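Fernside
Search this site Search

About us

Hi, and welcome! I'm Janka, and I run the day-to-day at Fernside. We're a small test shop for robot hands, arms, cameras and the controllers that hold it all together. Companies that want a machine to pick things up send us their shortlist, and we tell them which gripper will do the job they have in mind (or that they should go back and look at two more).

We started in June a few years back with one bench, one borrowed arm and a shelf of soft fingers that Timo Ehlers had been collecting since college. We still have the bench.

What we compare

Mostly we compare grippers on everyday jobs. Factory parts are well covered by other shops, and they tend to be stiff and the same every time. We like the stuff people have at home. Bottled water is a favorite of mine, because a thin plastic bottle gives when you squeeze it, and the label slides a little, and then you have to get it upright under a wire shelf without knocking over its neighbor.

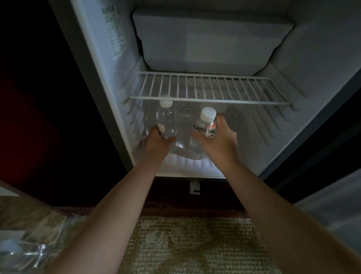
So before any gripper gets a turn, we want to know how a person does the same job. Which hand goes first? Does the grip sit low on the body or up by the cap? We record that from head height, go over it slowly, and write a task sheet from it. Every gripper on the list then gets the same sheet, the same shelf and the same kind of bottle. Our standard run is 81 tries per gripper, and yes, someone sits there for all of them (usually me, with coffee).

The back row is where I learn the most. A wide two-finger gripper can look great out in the open and then have no room for its knuckles next to a side wall. Slim fingers fit fine but they want to pinch, and suction cups hate ridges. We've had clients come in sure they wanted one kind and leave with the other!
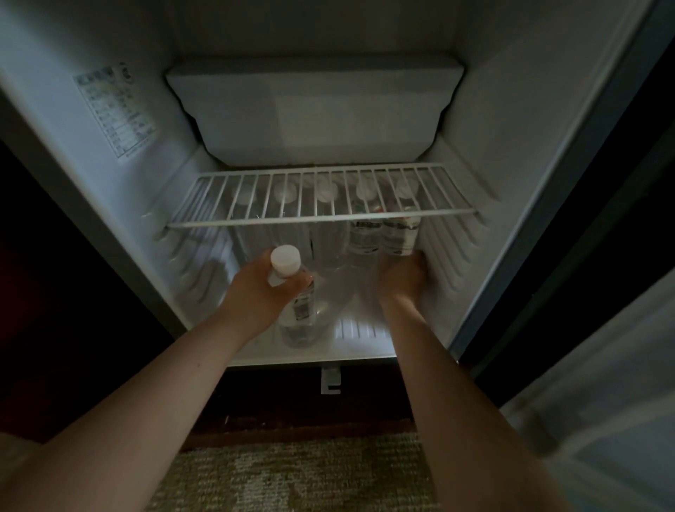 Cameras and controllers

Kai Wiegand looks after this side. A clear bottle is a rotten thing to find with a depth camera, and a lit refrigerator with a dark cabinet around it makes it worse. Kai tries each camera high, low and on the wrist, and he keeps the settings in a notebook that I'm not allowed to tidy. For controllers we care about how softly the hand closes and how quickly it notices a slip. We've used the Letau and the Weidemann side by side for a while now, and I go back and forth on which I'd rather live with. The Letau is easier to set up. The Weidemann lets go more gently.

Caps are next on our list. You need one hand to hold the bottle still and another to turn the top, and most two-arm setups we've tried squeeze too hard with the holding hand. 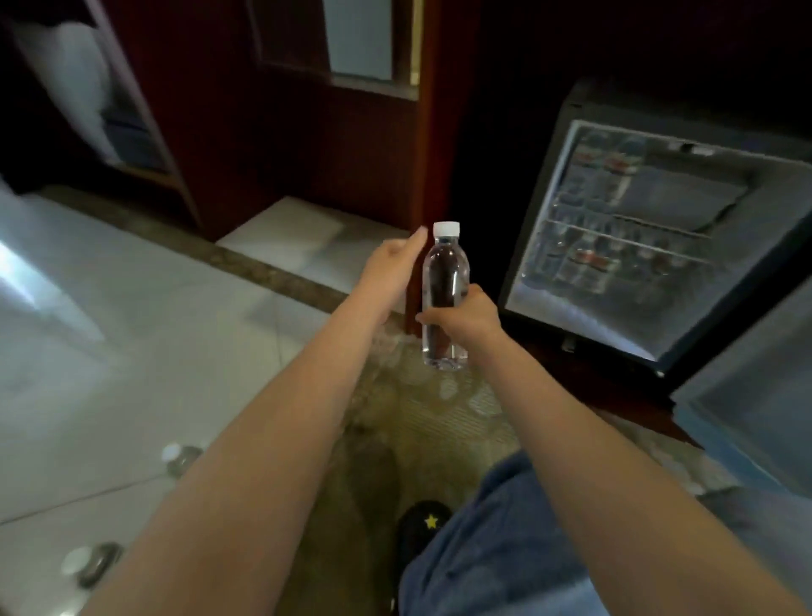

Janka Skála

I came to this from packaging, where I spent my days worrying about crushed corners, so I suppose I haven't moved very far. Mpho Adams builds our mounts and adapters and can get almost any hand onto almost any arm by the end of the afternoon. Ludger Wegener writes up the reports, and he's the one to thank if yours is readable.

Working with us

Send us a note with the object you want picked up, the place it lives, and whatever grippers you're already thinking of. A basic comparison covers 3 grippers and one task. We don't sell hardware and we don't take a cut from anyone who does. If you'd like to come and watch a run, please do, just let us know a few days ahead so Mpho can clear you a chair.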